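Trinau district – one county or two?
Posted 02/01/2026

karstwalker
Editing the Trinau page and stuck. Older maps put the Bruvarlow plateau in with the coast, newer ones dont. Anyone know where the line runs now?

lockwood_maps
Along the ridge. Plateau is 400 sq km, 19 villages, all run from Vodon. 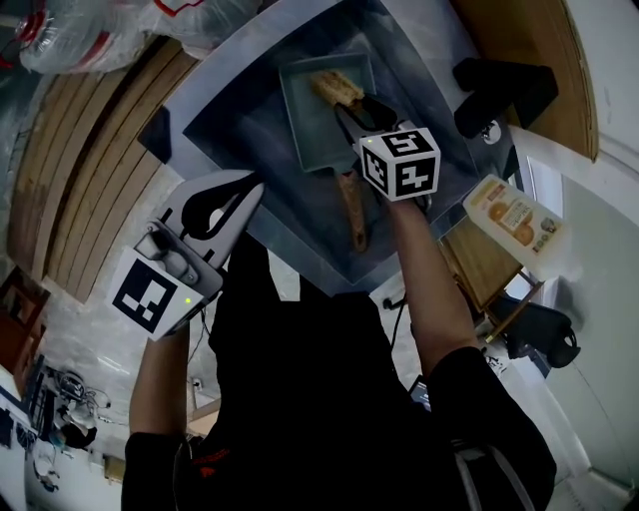
tidegauge
Vodon only handles the road budget, the seat is still on the coast. And the plateau isn't flat like people draw it – it's a basin. Think of the pale green pan on that dark tray, raised rim all the way round. The ridge is the rim, so which side of it counts??

lockwood_maps
Disagree. Seat moved, its in the gazette.

karstwalker
Which issue? Can't cite "the gazette"

tidegauge
Page 90 of mine says coast. Old printing tho

lockwood_maps
Will look in January's when I get home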